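Second-hand phone checklist, with my notes

I buy a fair few used handsets (Prindard and Geum mostly, the odd Fusley when one turns up cheap) and I run through the same list every time before I hand over any money. Copy it if it's any use to you!

1. Back and battery
Lay it face down on a flat table. Does it rock?
OK / Not OK
My comment: a rocking phone can mean a swollen battery, and I walk away from those, full stop. My last Geum sat perfectly flat.

2. Battery health
Look it up in the settings menu.
OK / Not OK
My comment: I like to see 80 or more, but I took one at 78 because the seller knocked a bit off the price and I was going to replace the battery anyway.

3. Charging port
Plug in your own cable and give it a gentle wiggle.
OK / Not OK
My comment: bring your own cable, the seller's is always "in the car". Leave it on charge for 31 minutes if they'll let you sit there that long (a café is handy for this) and feel whether the back gets properly hot. Warm is fine.

4. Charger
Check the plug for cracks, bent pins and scorch marks.
OK / Not OK
My comment: I bin anything without proper markings. The Prindard ones are solid, I've never had to throw one out.

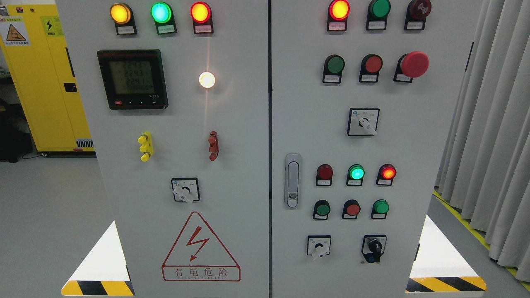
Flarstead on the forum would add a step before the charger: check that the phone isn't locked to someone's account, as there's no point testing anything else if you can't sign in. Fair enough, so it has its own line now.

5. Account lock
Ask the seller to sign out and reset it while you watch.
OK / Not OK
My comment: do this one first if you like, I'm not renumbering the whole thing.

6. Screen
Full brightness, white background, then black.
OK / Not OK
My comment: I drag an icon slowly over every bit of the glass to find dead patches. A Fusley I looked at in May had one right where the space bar goes, maddening.

7. Calls and SIM
Put your own SIM in and ring someone for 2 minutes, on speaker and off.
OK / Not OK
My comment: check the volume buttons while you're chatting.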